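Filed under: Around the House > Books, Paper & Keepsakes

We use cookies to remember your preferences and see which posts get read. By staying on this page you're OK with that. Accept | Manage

Getting the musty smell out of secondhand books (and keeping it out)

I came home from the Korkside library sale on a Friday with two tote bags of old paperbacks and hardcovers, and by Saturday morning my whole hallway smelled like a basement. I buy old books faster than I read them, so I've had lots of practice at this, and after my last post a few of you asked me to write down what I do. So, my whole routine, messy bits included.

First, quarantine! New arrivals do not go on the shelf with the others. Mine sit in a plastic bin in the laundry room until I've gone through each one. I hold it by the spine, fan the pages over the sink, and look for fuzzy spots, little dark specks, or anything with legs. Foxing (the brown freckles you get on old paper) is fine and I kind of like it. Fuzzy gray or green is mold, and unless the book really matters to me it goes in a sealed bag and out with the trash. I once kept a moldy copy of a gardening encyclopedia for sentimental reasons and it took three neighbors on the shelf down with it.

Next is dusting. A clean, dry, soft paintbrush, the two-inch kind, is the best book tool I own. Keep the book closed tight and brush the top edge away from the spine, then the long edge, then the bottom. Do it outside if you can. My friend Olga Arruda uses a makeup brush and swears by it, but I find those shed.

For the smell itself you want baking soda and time. Put an inch or so in the bottom of a bin with a lid, set a wire cooling rack over it, and stand the books up on the rack, slightly open so the pages fan. Lid on. Leave it a week and sniff. If it's still bad, swap in fresh baking soda and give it another week. The worst book I ever did was a 696-page family saga that had spent years in somebody's garage, and that one took 27 days. I nearly gave up on it twice, and then I read it in four nights and cried on the bus.

Please don't sprinkle the powder straight into the pages. I did that early on and I was still shaking grit out of the gutters months later. Same goes for dryer sheets tucked inside, which plenty of people recommend. They leave a waxy feel and then your book smells like musty laundry.

Unscented clay cat litter works too, if that's what you've got. Coffee grounds sort of work, but then everything smells like coffee, so that's between you and your books.
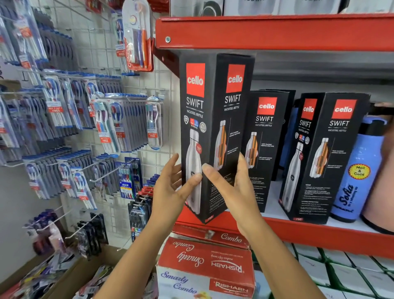
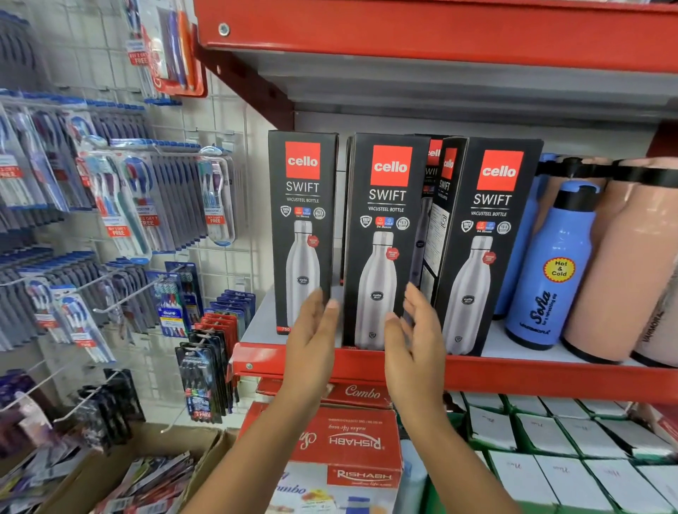
Boxed Cello Swift bottles on the red shelves

Sticker residue! Library sale books always have a price sticker, usually right over the author's face. Warm it with a hair dryer on low for a few seconds and peel slowly from one corner, keeping the sticker almost flat against the cover. On glossy covers and plastic jackets, whatever gum is left comes off with a tiny bit of cooking oil on a cotton ball, then a wipe with a barely damp cloth. Never put oil on uncoated paper or cloth boards. For those I use a white vinyl eraser and go gently in one direction, and if it won't budge I leave it alone.

Grubby page edges can be cleaned up with the same kind of eraser. Squeeze the book shut while you do it or you'll crumple the corners. I tried very fine sandpaper on a beat-up thriller and it did look brighter, but it also left dust all through the thing, so I only do that to books I wouldn't mind losing.

If a book gets wet, stand it on end on a paper towel with the covers a little open and point a fan across it (not at it). Put paper towels between the pages every so often and change them when they feel damp. When it's nearly dry, lay it flat under something heavy. My heavy thing is a 1000-piece jigsaw puzzle with a cast iron pan on top.

Now, shelves. Leave a finger's width between the books and the back wall so air can move, and keep them off outside walls if your house gets damp. Don't pack them so tight that you have to yank on the top of the spine. Push the two neighbors back a bit and grab the one you want by its middle. Every August, when it's sticky here, I take everything down from the bottom two shelves, wipe the wood with a dry cloth, and let it stand empty overnight.

Vira Antoniuk wrote in to ask about cedar blocks. They smell lovely, but I'd keep them from touching the paper, because the oils can stain.

One more thing about bookmarks. No sticky notes in old books, they can lift the ink. I cut up cereal boxes, and my current one is still at page 182 of something I promised to give back in the spring.

Want more like this? Get the Sunday tips letter in your inbox. Enter your email to subscribe. Unsubscribe any time.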